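From: Si-eun Seok
To: bedwood-tables list
Subject: Re: [bedwood-tables] That patch on the top, wax or sand?

On a February evening Arruda wrote:
> I have a matte tabletop, pinkish beige, bought from a school
> clearance. There is a tan patch on it the size of a postage stamp.
> I have tried dish soap, then more dish soap. My brother-in-law says
> sand the whole thing and start over. He has a new sander and says
> this about most things. Does anyone know what I'm dealing with
> before I let him in the house?
>
> Arruda

Arruda, keep him in the driveway.

I have the same color of top, or near enough that we could swap and our families would never notice. Mine came to me with 25 years of somebody's craft projects on it, and I have spent more evenings than I'd like to admit bent over it with a desk lamp. Matte tops are sold as forgiving. They forgive fingerprints. Everything else they write down.

First find out whether your patch is on the surface or in it. Run a fingernail across from the clean side. If the nail catches, you have tape or glue, and you can be cheerful. If it slides straight over, you may have a stain, and you can be cheerful later.

For glue, I lay a cloth wrung out in warm water over the spot and leave it for 4 minutes, then push with the edge of an old plastic card. Repeat until bored. I have used Zosodel on the stubborn ones, a dab on a cotton swab, tried out on the underside first. It smells like a pear that has been to law school, so open a window. Do not use the green side of the sponge. You will get the patch off and a shiny spot in its place, and the shiny spot is permanent. Ask me how many placemats I own.

For a stain I have no cure worth the name. Gultamero paste lightened one of mine and did nothing at all to the other. The tube was 2 dollars, so I was out less than the price of a sander.

One more thing, look at it by daylight before you start. Under my lamp I once scrubbed at a shadow for a good while and was pleased with how it was coming along.

My own square, still undecided between tape and stain:
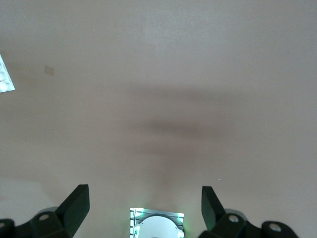
Arruda wrote back to me off list that the fingernail did catch, very slightly, on one side only, and wanted to know if that counts as tape or if half a stain can stick up. I'd call it tape with most of its body gone and the gum left behind. Go with the warm cloth, and work in from the side that catches.

If it does come up, please tell the list what was under it. The last long thread on this subject ran to 70 messages and ended with a man selling his table.

Si-eun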